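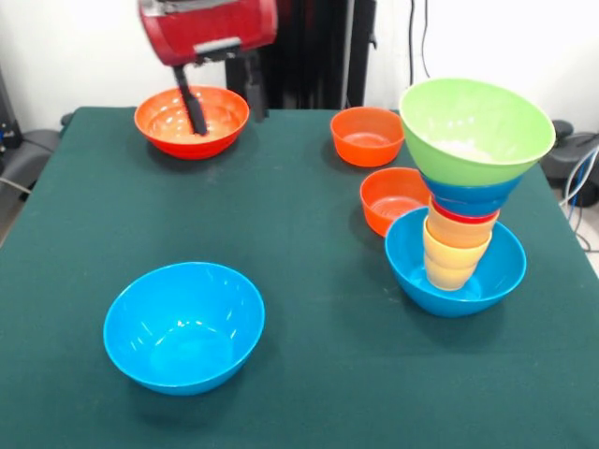 ## Do you need the "stain-proof" felt?

Gamage is pushing a coated table felt this winter, and a few of you wrote in to ask if it's worth the extra money. I have my doubts. The flyer says it was "tested 412 times" but never says what was spilled, or how long it sat there. Coffee? Plain water? I asked the store and got the same flyer back.

The coated felt runs $38 a yard. Lovard sells plain wool felt for a good bit less, and a damp cloth and some patience will get most things out of it. The coating also has to be redone every 3 years, according to the small print, and the spray is sold separately (of course it is).

Brullutitz says its own version is coming in February with a "lifetime" promise. Whose lifetime, they don't say. I'd wait to read the terms.

If you've owned the Gamage felt for more than a year, write in and tell me how it's holding up.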